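Firnelton Bench Lamp, clamp-on, long arm

In stock in grey, cream and bottle green. Bulb included.

We've had a Firnelton over the packing table for so long that it felt a bit silly not to be selling them, and now we are! It's a proper old-fashioned bench lamp with a heavy clamp, a long sprung arm and a wide shade, and it suits anyone who does small fiddly work and is tired of working in their own shadow. Watch repairs, model railways, darning, fly tying, stamps, soldering, taking splinters out of children. We use ours mostly for reading the tiny print on customs forms.

The arm is the bit we love. You push it where you want it and it stays there, even stretched right out to the far side of a deep table, and you can move it with one finger while your other hand is holding something you really don't want to drop. There are two joints along the arm and a third behind the shade, so you can bring the light in low from the side (wonderful for spotting dents and lumps in a painted surface) or have it straight overhead for ordinary jobs.

Brightness goes up in 10 steps on a dial at the base of the arm. The dial clicks, which means you can find your usual setting without looking. Step one is dim enough to leave on in a hallway. The top step is very bright indeed and we only use it for black thread on black cloth.

The colour of the light is a warm-ish white, chosen so that reds and browns look like themselves. Intan Liem repairs dolls and tried three different bulbs in the prototype before she was happy with the skin tones, and the one she picked is the one that comes in the box. It's a standard screw-in bulb, so you can swap it for a cooler one if you match paint or do a lot of map work.

What comes with it

Lamp, arm and shade, already joined together
Table clamp with felt pads
One bulb
Cable with inline switch and UK plug
Spare set of joint washers in a paper envelope, please don't throw it away with the packing

The clamp fits table tops from thin ply up to a good thick kitchen worktop. If your table has a lip or a drawer underneath, measure the gap first, or ask us for the wall bracket, sold separately. A Jelura floor stand will also take the arm, though you'll need to file the peg very slightly. Marek Vondráček in our workshop will do that for you at no charge if you order both together. Put a note in the order box.

Looking after it

Wipe the shade with a damp cloth once it has cooled. If the arm begins to droop, tighten the wing nut at the lower joint a quarter turn and try it again. Please don't oil the joints! They rely on a little friction and one drop of oil will have the shade nodding at you all evening. The instruction sheet from Karakaya, who make the springs, shows how to change them, and it's a job of 20 minutes with a small spanner. 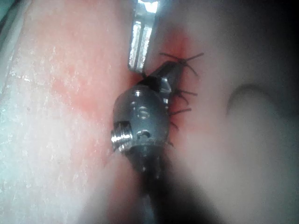 Close work: bright threads on a small silver screw, faint scratches on the dark grey metal beside it.

What people have told us

"I'd been moving my chair round the room to follow the window. Bought this for my lace and my husband now wants one for his radios." Ankica Ionescu

"Sturdy, plain, does what it should. I wish the cable were longer." Tirta Osman

Fair point about the cable. The next batch, due in July, has a longer one, and the price stays the same.

Guarantee and returns

3 years on everything except the bulb. If it isn't right for your table, send it back in its box and we'll refund you or swap it for the short-arm model. Delivery to Skemness and the villages is by our own van; everywhere else goes by courier.

Page updated Feb 25, 2021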